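Gallery talk: Gokby survey show, worth the drive?

boltier
Posted 7 October 2024
Has anyone been to the Gokby survey at Pillai yet? Two floors, runs until November. I'm an hour and a half away and the write-ups are vague.

mekov_fan
Went last week. The harbour paintings upstairs are the best thing in it. Grey on grey, cranes and silos, very little colour. Skip the video room. 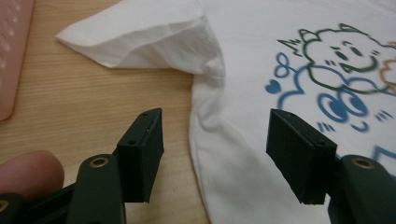
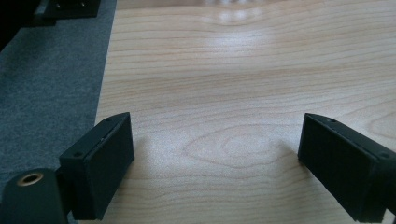
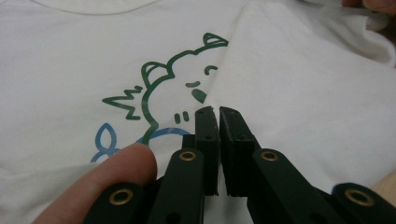 Page 2 of 30

quietprimer
Disagree about the video room. It's the only part where the factory theme makes sense. The harbour paintings look like Mekov with the figures taken out.

mekov_fan
Mekov never painted a silo. Different generation, different training.

quietprimer
Look at the 1,000 small studies on the back wall and tell me that again.

ridgeline
The catalogue says 2,000 studies, half of them in storage. It's decent – colour reproduction is a bit warm though.

boltier
Thanks all. Is parking still free behind the theatre?

ridgeline
Yes, after five.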